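Privine Community Help > Teleoperation and demos

Wrist view tilts when I drive the gripper up to a cabinet in sim. Are my demos ruined?

Posted by Ona Jõgi, July 22, 2022

Hi all! I'm teaching a simulated arm to open kitchen cabinets by driving it myself with a handheld controller, and I am having way too much fun with it. So far I've saved 80 demos in the Kemano kitchen. My question is about the view I steer by. As I come up to the doors I roll the wrist a little to get comfortable, and then everything in the gripper view leans.

My latest approach has the wood panels at a slant, the red trim climbing up from the left, and both fingers apart with nothing held between them. The shadows on the wood have little sawtooth edges too. Should I throw these demos out and start over with a level wrist, or can the policy learn from them?

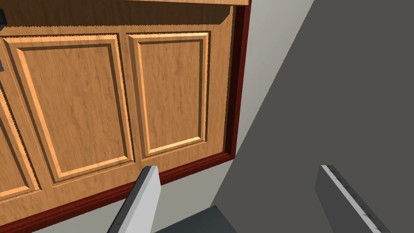 Replies

Edeltraud Voß

Keep them! A tilted view is fine as long as the wrist pose gets saved along with every image. Your policy will be looking through that same tilted view when it runs, so a bit of variety in the approach is a good thing, and I'd be happy to have it.

What I would check is whether the roll is there because the task needs it or because your hand drifted. Play back 9 or 10 demos at half speed and watch the last stretch before contact. If the wrist wobbles back and forth with no progress toward the door, trim that part. If it rolls once and then holds, leave it alone.

For new demos, try this order:

Line up the wrist while you're still well back from the doors.
Open the fingers all the way before you move in.
Go forward slowly and stop short of the wood.
Make your last small correction, then go for the part you want to grab.

I did 13 practice runs like that before saving anything, and my recordings got so much smoother. It's a great feeling when the arm starts copying your good habits!

The jagged shadows usually come from a low shadow map setting. Turn it up if your computer can take it, but please don't change it halfway through a set without writing it down.

siltton_fan

I had tilted views in my drawer set and it trained ok. Didn't trim anything. Maybe lower the rotation speed on your controller? Mine was way too touchy out of the box.

Ona Jõgi

Thank you both! Wrist pose is being saved, I just looked. Lowering the rotation speed tonight and then on to the drawers!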